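Bench Technician (part-time), Motaung Computer Reuse
Posted October 2021

We have read a lot of job ads lately, mostly to see what we were up against, and we came away not believing many of them. So we are going to skip the parts about passion and family. This is a job fixing and wiping old computers in a rented unit on Davel Street. It pays by the hour and you go home at the end of it.

What we do

Offices get rid of desktops when the lease is up. We collect them, erase or remove the drives, test what is left, and sell the working machines cheaply to schools, clubs and anyone who walks in. Last year we passed on 1,216 computers. The trade likes to call this saving the planet. We doubt that. A good share of what comes in is still scrap by the time we are done with it, and we would be suspicious of any shop that told you otherwise.

The work

You would open machines, pull drives, log serial numbers, swap memory, run tests and write down the results. The writing down matters more to us than speed. We have hired fast people before and then spent weeks finding out which drives they had really wiped.

You would also talk to customers on the counter now and then. Some will want to know if a used machine is "as good as new." The answer is no, and you should be comfortable saying so.
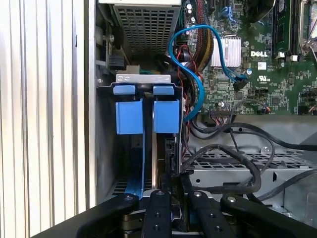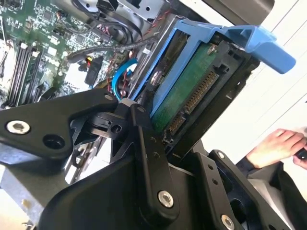
Desktop with the case open; in the second picture, the drive is partway out in its blue caddy.

Who we want

Someone who has taken a computer apart and put it back together. It can be your own, your aunt's, or one you found on the curb. We don't ask for a degree. We don't ask for certificates either, having met plenty of people with a wall full of them who could not find the front panel header.

You should be able to lift a desktop tower, read a label in small print, and say "I don't know" out loud.

If your resume says you are a self-starting problem solver, we will skip to the next line. Tell us about a machine you could not fix and what you tried.

Hours and pay

Three shifts a week, 8 hours each, with a paid lunch. The rate is on the form, and it is the rate for everyone at the bench. There is no bonus plan. We had one, and all it did was make people log easy repairs first.

The post runs until the end of June, when our contract with Faketti comes up for renewal. They say it will be renewed. They said that last time too, and it was, but four months late. Please don't turn down something permanent on our account.

We use Tumance for stock tracking. It is slow and you will complain about it. Training takes a morning.

How to apply

Send a resume, one page at most, and a short note to Chantelle Nkuna at the front desk, or drop both off in person. No cover letter template, please. We can tell.

Nighat Abbasi runs the bench and does the interviews. Expect half an hour of talk and then an hour at the bench with a dead computer, paid at the normal rate whether or not you get the job. You may bring your own screwdrivers.

We answer every application, including the ones we turn down.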